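3.2 Sorting flat items into a divided box

I picked the sorting task because I do it at home all the time and I'm bad at it. You get a stack of small flat packages, you get a cardboard box with dividers in it, and you have to decide what goes where before you run out of room. Most earlier work on packing (mine included!) looks at filling a box as tightly as you can, and I wanted something looser than that. In the Lumora set there is no correct layout. A slot is fine if the item goes in and you can find it again later.

The organizer is plain cardboard, open at the top, with thin partitions that make a grid. The shallow slots run along the back and the bigger cells sit below them, and that difference matters a lot more than I expected when I planned the study.
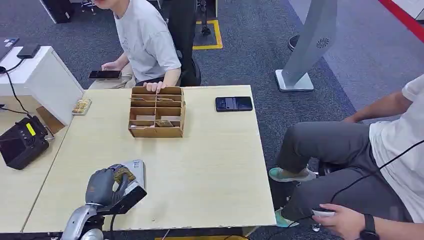
A flat item can stand or lean in a shallow slot, so its top edge stays easy to grab. In a larger cell the same item tends to lie down, and then anything added later covers it up. I went back and forth on how to score this - in the first draft of the protocol, lying down counted as a half placement - and in the end I dropped the half scores and just logged the posture in its own column. The full set has 218 placements, and each one got a cell, a posture and a yes or no for whether the printed side could still be read from above.

I also kept the table a bit messy on purpose. Real tables have phones on them, and packages that got set down at an angle and then forgotten, and I didn't want a bare surface that no one's desk looks like. The only rule was that the rim of the organizer could be held steady by hand, since empty cardboard slides very easily on a wooden top. (My pilot at Paltow skipped that rule and I had to throw out 30 placements.)
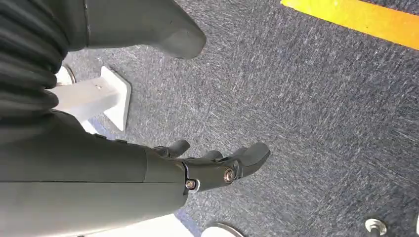

For the labels I used the Danko scheme with two changes. I merged "insert" and "drop" into one class, because with partitions this low I couldn't tell them apart well enough to trust myself, and I added a class for items that get moved from one cell to another after they've been placed. That second one turned out to be the fun part of the data. People start at the back, fill the slots they like, then change their minds - and the Mornar labels from last December have no way to write that down. I come back to these moves in Section 4.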